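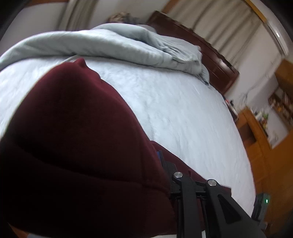 *Fitted sheet on a wide bed, with the duvet pulled up towards the headboard.*

**Fitted sheet** – a bed sheet made to go over a mattress and stay there. Usually elastic at the corners, or all the way round the hem. Sits under the sleeper; the duvet or a flat sheet goes on top.

## Fit

Depth matters as much as width. A sheet cut for a shallow mattress will ride up at the corners, mostly overnight. Mattress toppers add to the depth and are often forgotten when measuring. Add 3 cm for tuck, more if the elastic is old.

## Fabric

Cotton, polycotton, jersey, flannelette. Brushed kinds feel warmer and go bobbly sooner. Jersey stretches, so one size may do for 2 mattress depths. Pale colours show creases less than dark ones but stains more.

## Washing

Most cottons take 40 degrees. Close the duvet cover first or the sheet ends up inside it. Shake out before drying, elastic corners trap damp and socks. Ironing is rare, creases in the middle mostly pull flat once the corners are on.

## Folding

Tuck one corner into the next, then the other pair, lay flat, fold in from the sides. Meifang Dong's household handbook *Namamlow* gives a quicker way: roll it and put it in its own pillowcase. Both methods are in use, neither gives a realy square edge.

## Changing the bed

Start at the headboard end, where there is least room for hands. Opposite corner next, then the last two. The duvet can be rolled up out of the way or taken off alltogether.

## See also

- Duvet
- Valance
- Mattress protector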